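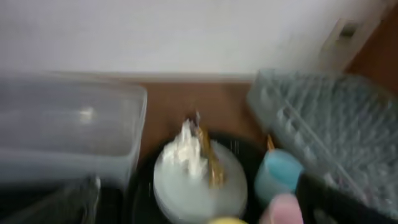 Table clearing is the task most clubs pick second, after pick and place, and it's where the wheels come off. So a quick writeup of how we run it at the Cultov student club. Start with the setup. Round black tray in the middle, rack to the right, clear bin to the left. Check your wrist view first – if the rack and the cup next to it are both in view when the gripper is down low, good. If not, remount before you do anything else.

Step 1. Set the order and write it down. Trash to bin, scraps to the black tray, dishes to rack. Same order every run. We skipped this in April and had to toss 100 episodes, mixed orders, policy just hovered.

Step 2. Split the arms. Left does trash and scraps, right does the rack. No crossing over the middle untill both operators have done 5 clean runs.
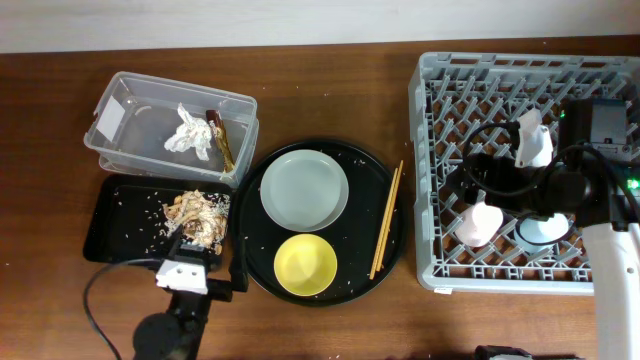 Napkin and wrapper in the bin, cups in the rack, plate and bowl still to go.

Step 3. Cups before plates. Cups tip, plates dont. Come in slow from the side, close, lift straight up, then move over. Thin rims slip so put fresh pads on (ours are Esska, any soft ones work).

Step 4. Save and name. Task, operator, run number, so clear_b_123. Log drops too – dont delete them. Our Prodach sheet has a column for it.

Step 5. Reset. Everything back on the tray, wrapper too. Move the plate a little each time. Takes longer than the run, sorry. Goal is 2000 episodes by end of term, split over the teams. 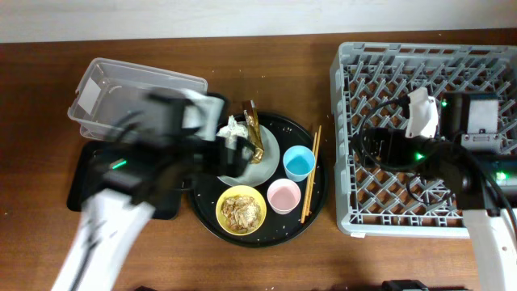

Lozano wrote in to say their team resets from a printed card with five layouts on it and swaps layout after every run, and that it helped more than adding episodes did. Worth a try. Will add the card here when we've made one.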